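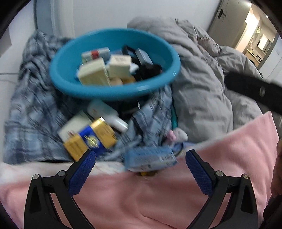
Flarkura 是一个金属乐评数据集，收录 3000 篇中文乐评，来源是同名博客的存档和几位撰稿人自己保留的底稿。文本按篇保存，每篇对应一张发行物，发行物可以是专辑、EP、demo、拼盘或现场录音。整理之前，这批稿子的状态和床上那只青绿色塑料盆差不多：大大小小的盒子堆在一起，米色的挨着米色的，淡蓝色那个有一条红标签，要拿起来看才知道是什么。现在每篇都有编号、乐队名、发行物名和体裁标签，可以直接按字段筛选。

维护者：Alcides Andrade
语言：简体中文为主，少量繁体，乐队名和曲名保留原文
当前状态：可用，体裁标签仍在修订

内容概况

乐评总数 3000 篇，其中 1884 篇带有作者给出的评分，其余没有评分。涉及乐队 247 支。一支乐队有多篇乐评是常事，原因是博客早期有“回炉”栏目，同一张唱片隔一段时间会换一个人再写。回炉稿和初稿都保留，用 revisit_of 字段关联，没有合并。

篇幅差别很大。短的只有一段，多见于每年九月的 demo 清仓专题；长的会逐曲写，附带歌词讨论和混音意见。我们没有按长度剔除任何一篇。如果做文本分类，建议自己设下限，清仓专题里有几篇正文只有一句话加一个分数。

体裁分布不均。黑金属、死亡金属和厄运金属占大头，力量金属和前卫金属较少，工业金属很少。这反映的是撰稿人的口味，不能拿来推断听众或市场的情况。博客主编不听力量金属，有人投稿他会发，但不会主动约。

文件

reviews.jsonl　乐评主文件，每行一篇
bands.csv　乐队名对照表，处理同名、改名和拼写差异
genres.csv　体裁标签及上下级关系
scores.csv　评分换算表，含原始写法
changelog.txt　修改记录

所有文件使用 UTF-8 编码，换行符为 LF。用表格软件打开 csv 时，请手动指定编码，否则带变音符号的乐队名会乱码。金属乐队喜欢在名字里加变音符号，有的加了也不影响发音，但字符必须保留，不能替换成普通字母。

字段

reviews.jsonl 每条记录有 18 个字段：

review_id　乐评编号，字符串，不连续
band_id　乐队编号，对应 bands.csv
band_name　乐队名，按发行物封面写法
release_title　发行物名
release_type　专辑、EP、demo、拼盘、现场
release_year　发行年份，不确定时为空
label　厂牌，自主发行写 self
country　乐队所在国家或地区，按乐评发表时的情况
genre_main　主体裁
genre_sub　次级体裁，可为多个
author　撰稿人代号
review_month　发表月份
title　乐评标题
body　正文
score_raw　原始评分写法
score_norm　换算后的评分
revisit_of　所回炉的乐评编号，没有则为空
notes　整理者备注

band_name 和 bands.csv 里的标准名可能不一致。有些乐队早期 demo 用一个拼法，签约之后换了另一个，我们在主文件里保留当时的写法。需要按乐队汇总时请用 band_id。

缺失值统一为空字符串，没有用 null，也没有用“未知”二字。正文里出现的“未知”是作者自己写的。

来源与整理

博客换过一次服务器，换的时候丢了评论区，正文大体完整。丢失的部分由撰稿人从邮箱和旧硬盘里找回来，找回的稿子在 notes 里标了 recovered。这类稿子可能和当初上线的版本有出入，例如标题没定稿，或者主编后来删掉的段落还在。

整理过程大致如下。先从存档页面提取正文，去掉导航、侧栏和播放器代码；再按标题行拆出乐队名和发行物名；拆不出来的由人工填。标题格式前后换过几回，早期是“乐队：专辑”，中期改成“专辑 by 乐队”，后来又改回去，中间还有一段时间标题只写一句歌词。那段时间的稿子全部人工处理。 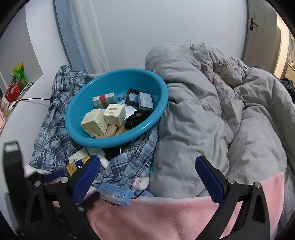

图 2　青绿色塑料盆、小盒化妆品与护肤品，下面是蓝白格子衬衫。

去重用的是正文相似度加人工确认。博客每到年底会发年度总结，里面大段引用之前的乐评，这类总结没有收进来。转发到其他网站的版本也没有收，即使那个版本改过错字。错字照旧保留，包括几处把贝斯手和鼓手名字写反的地方，notes 里有说明。

体裁标签

标签由 Alcides Andrade 先打一遍，另一位撰稿人独立再打一遍，两边不一致的讨论后定。讨论之后还定不下来的，genre_main 取乐评作者自己的说法，notes 写 disputed。

争议主要集中在下面几处：

氛围黑金属和后黑金属。两个人的判断标准不同，一个看吉他音色，一个看曲式。最后约定以曲式为主，但早期标的那一批还没有全部复查。

旋律死亡金属和金属核。乐评作者往往用其中一个词夸人，用另一个词骂人，所以不能完全照抄作者的用词。碰到这种情况，我们回去听了唱片再定。找不到录音的，标 disputed。

厄运金属和碾核混在一张拼盘里的情况。拼盘的 genre_main 写 various，次级体裁列出实际出现的几种。

Jonuletti 的所有发行物。这支乐队从 demo 到最近的专辑几乎每张换一种风格，第一张 demo 是很粗的黑金属，后来加了合成器，再后来把鼓手换掉，开始写很长的器乐曲。我们逐张标注，没有给乐队一个统一标签。bands.csv 里它的体裁一栏是空的，属于有意留空，请不要当缺失值补上。

评分

博客没有统一评分制度。有人用十分制，有人用五颗骷髅头，有人用字母，还有一位撰稿人固定写“买”“借”“还”。score_raw 原样保留，score_norm 换算到零到一之间。换算方法写在 scores.csv 里，每种写法一行。

“买”“借”“还”三档的换算比较粗，取了等距值。和作者本人核对过，他认为“借”应该更接近“还”，这个意见记在 changelog.txt 里，暂时没有改。如果你的工作对评分精度有要求，建议把这位作者的稿子排除，author 代号是 ks。

还有一种写法是给负分。负分在 score_norm 里一律记为零，score_raw 里能看到原值。

不同作者的分数不宜直接比较。有的人低于七分的唱片根本不写，有的人专挑难听的写。按作者做标准化之后再比会好一些，但稿子少的作者样本不够。

关于 Sivetau 和 Hồ

Sivetau 是一个小厂牌，博客上有不少它的发行物，原因是厂牌定期寄样带过来。收到样带写的乐评在 notes 里标 promo。标记依据是文末的致谢行，作者忘写致谢的就没有标，所以 promo 标记会偏少。分析评分时如果关心样带的影响，请注意这一点。

Hồ 是一支单人厄运金属计划，名字带越南语字符。旧存档里这个名字至少出现过几种错误形式，有的丢了符号，有的整个变成问号，还有一次变成了空白，导致标题只剩下专辑名。bands.csv 已经统一，正文里的错误形式也改正了，这是全库唯一改动正文的地方。改动过的稿子在 notes 里标 fixed_name。

适合的用途

中文乐评的风格研究、体裁分类、音乐术语抽取、乐队名实体识别。实体识别是难度较高的一项，很多乐队名就是普通词，中文译名又不统一，同一位作者在同一篇里可能用原名、译名和外号三种叫法。

不建议的用途

不要用来判断某支乐队的好坏，也不要用来做唱片推荐的唯一依据。撰稿人有明显的偏好，部分早期稿子语气很冲，有几篇后来作者本人在回炉稿里收回了意见。生成类任务也请留意语气问题，正文里有粗口，没有过滤。

乐评中提到的歌词主题包括暴力、死亡和反宗教内容，这是体裁本身的常见题材。我们没有加内容警告字段，有人提过，可能在以后的版本里加。

隐私

撰稿人一律用代号。正文里提到的观众、朋友和同行，能认出具体是谁的，姓名替换成了单个字母。乐队成员姓名保留，前提是这个名字印在发行物上。用艺名发行的，不补真名，即使乐评作者知道。

撰稿人要求撤稿的，我们会在下一版删除，编号不再复用，review_id 不连续就是这个原因。

读取

逐行读取 reviews.jsonl，每行用 JSON 解析即可，不需要额外的库。body 字段内的换行写作 \n，段落之间为两个换行。部分早期稿子段首有全角空格，没有清理，按段切分时请自行去掉。

release_year 读进来是字符串，做排序前请先转成整数，同时跳过空值。genre_sub 是数组，只有一个值时也写成数组。

已知问题

拼盘和分曲唱片（split）目前共用“拼盘”一个类型，准备拆开。
country 按发表时的情况填，有乐队搬过家，前后记录会不同。
少数现场录音的乐评里夹着演出报道，演出部分没有切出去。
再版唱片的 release_year 有的填了首发年份，有的填了再版年份，正在核对。
厂牌名大小写没有统一。

授权

正文版权归各撰稿人所有，已取得全部撰稿人同意，可用于非商业研究。标签、对照表和换算表可以自由使用，注明来源即可。引用单篇乐评时，请写 review_id 和作者代号。

反馈

发现标签或乐队名有误，请附上 review_id 和修改理由，提交到项目页面的问题列表。体裁方面的意见请尽量指明是哪一首曲子。维护者通常在晚上处理，一次会集中改一批，改完写进 changelog.txt。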